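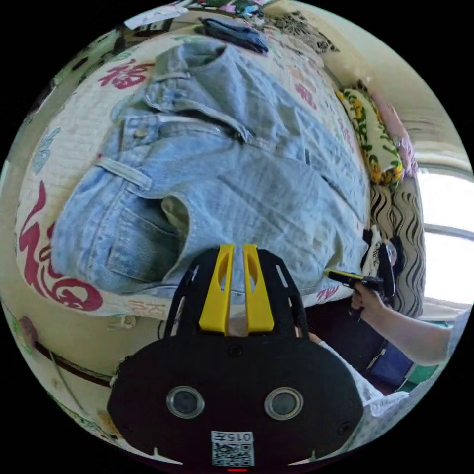
Hand-held gripper at the jeans, second gripper at lower right.

Progress report to the Trindano small grants fund
Project: Retwood hand-held gripper pair
Prepared by Chiamaka Akande, 25/11/2019

The grant of $600 was for building a left and right hand-held gripper at home and using them to record folding of ordinary laundry. Both grippers are built and both are in use. The parts money is spent except for $67, which I would like to hold back for spare screws and cables.

Build

The body design has not changed from the last report. The yellow fingers have. The first set was solid and too stiff to close on thick seams, so the current ones have a long opening cut in each finger. They bend more and hold a waistband better. I still get slipping on anything smooth, and a pillowcase is worse than denim.

Each gripper now carries its own code label. The left and right units were swapped twice in the early recordings and I had to throw those out. With the labels on, I check both at the start of each run and write the numbers in the log.

Recording

All recording is done on the bed, with whatever has come off the line that day. I had planned to use a table in the shared workshop at Simadton, but the table is narrow and a pair of jeans hangs over both sides. 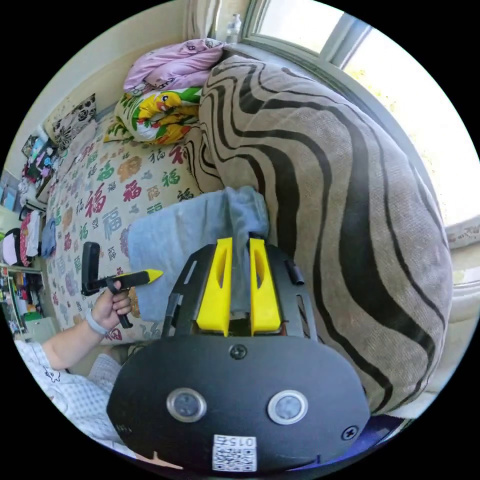 Towels and other flat cloths go quickest, and I use them to warm up and to check that both grippers are tracking. Jeans take the longest. The legs have to be lined up before the first fold, and it is easy to catch a pocket lining in the fingers. I have stopped restarting when that happens -- the correction is useful and I leave it in.

The target in the application was 4,000 clips by the end of the grant. I will not reach that by the original date. Sorting is the slow part, as each clip has to be watched and given a start and end point. Akinola wrote a script that finds most of the start points, and it has saved me several evenings.

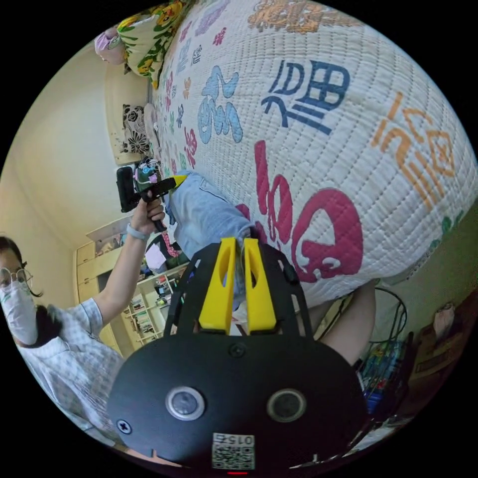
The other delay is tired hands. The grips are fine for a short run, but after an hour my wrist aches and the folds get sloppy. A lighter handle is drawn up and I will build one for the right side first. If it works I will change the left to match.

Request

I am asking for the end date to be moved to March, with no extra money. Before then I plan to finish the new handles, complete the shirt and towel sets, and send you the sorted clips on a drive. Version 2 of the parts list is attached with the supplier changes marked.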